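Korar Help Desk
Ticket: Shared calendar shows the wrong time for all-day bookings
Opened by: Lizelle Visser
Assigned to: Lauri Savolainen
Status: Closed

May 22, 2020
Lizelle reports that all-day bookings made in Derwood show up as two-day bookings on her laptop. Same bookings look fine on her phone. Timed bookings are not affected. She has 82 entries in the calendar and has not gone through all of them.

Checked the time zone on her account. It was set correctly. The laptop was also correct. Asked her to sign out, clear the browser cache and sign back in. No change.

Had her make a new all-day test booking from the laptop. It displayed as one day. The same test made from the phone displayed as two days on the laptop, so the problem follows bookings made on the phone.
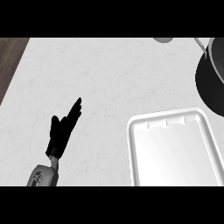 The phone app was on an old version and automatic updates were turned off. Exported one good booking and one bad one and compared them. The bad one has an end time of 1:00 a.m. the next day. The old app seems to have kept the winter offset from November.

Lizelle updated the app and restarted the phone. New test booking shows as one day on both devices. Old bookings are still wrong because the end time is saved with each entry.

Catrin Gape ran the repair script on the calendar. It changed 20 entries. Lizelle opened several of them and says they look right.

Left automatic updates on. Closing. Reopen if it comes back.

LS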